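Open Day at the Rudomel Lab: Frequently Asked Questions

What is being demonstrated?

Two robot arms working on a desktop computer laid on its side. The main task is processor handling: picking a chip up from a fixture and placing it in an open socket on the motherboard. The Monday sessions cover that task only. Memory handling is discussed in the talk and shown on slides.

When are the sessions?

The open day runs twice in June. Doors open at 9:30 a.m. Each session lasts 37 minutes, including the talk, and the last one starts at 3:15 p.m. Bayu Oei runs the morning sessions and Nabila Mandagi runs the afternoon ones. The content is the same.

Do I need to book?

Yes, for groups of five or more. Individual visitors can walk in and wait for the next session. Groups should write to the Lunder front desk with the number of people and a preferred start time. School groups need one adult for every eight students.

Why processor placement?

It is a small task with tight tolerances. The chip has to be level and turned the right way before it touches the socket. A position error that would not matter when packing a box is enough to damage contacts here. It also involves parts that most visitors have seen or can picture, so the talk can be short.

How does the arm know where the chip is?

The fixture gives it a known starting position. The chip sits flat in a square recess next to the computer, and the approach is programmed relative to that recess. The socket position is measured again at the start of the day and after any change to the table. Marlina Pasaribu covers the measurement procedure in the talk. 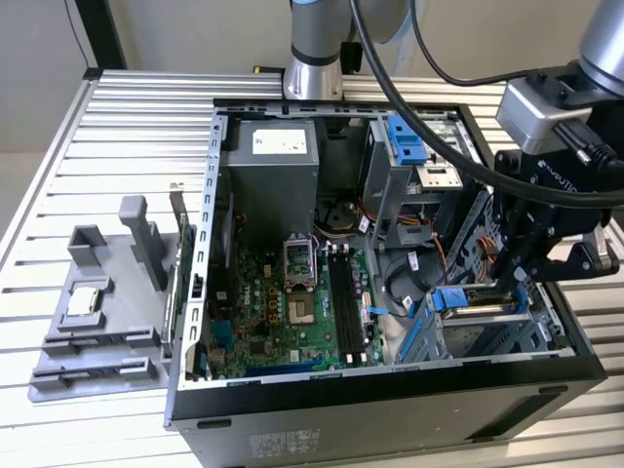
Can visitors operate the arms?

Visitors do not operate the arms during the open day. Operation requires the half-day safety course, and the course is not offered on open days. Dates for the next course are posted at the front desk.

How fast do the arms move?

Slowly, compared with factory equipment. Speed near the board is limited in software, and the final approach is slower again. One placement takes longer than a trained person would need. Visitors who want to see high-speed picking should attend the Deris packaging demonstration in the east hall, which runs on the hour.

What happens if a placement fails?

The operator stops the program, backs the arm off, and inspects the socket under a magnifier before continuing. If contacts are bent, the board is taken out of use for the day and a spare is fitted. The session goes on with the talk while this is done. Please do not lean over the barrier to look.

How many placements have been logged?

The log stood at 1866 attempts when this page was last edited. Of these, 598 were made with the current fixture. The earlier fixture had a shallower recess and the chip could shift when the fingers closed. Results from the two fixtures are kept separate and should not be added together when quoting a success rate. The rate for the current fixture will be published after 1000 attempts.

Are the fixture drawings available?

On request. The fixture is 3D-printed and the files are in a common format. Khairul Pelupessy handles requests. State the processor type you plan to use, as the recess has to match the package size. We do not print parts for outside groups.

Is the demonstration suitable for people with no technical background?

The first part is. The second part assumes some knowledge of coordinate frames and force limits. Visitors may leave between the two parts by the side door.

May I take pictures or video?

Yes, without flash and without tripods. Flash interferes with the measurement step. Video may be posted publicly as long as no other visitor can be identified in it.

Is there parking?

Use the Rondonuwu lot behind the building. The front spaces are for deliveries. Step-free access is from the lot, through the double doors on the left, and the elevator is opposite the coat racks.

Who do I contact about a technical visit outside the open day?

Vilém Šťastný. Technical visits are limited to four people and run two hours. Send your questions ahead of time so that the right staff are present.

Contact: Lunder front desk, ground floor | © Rudomel Lab | Back to top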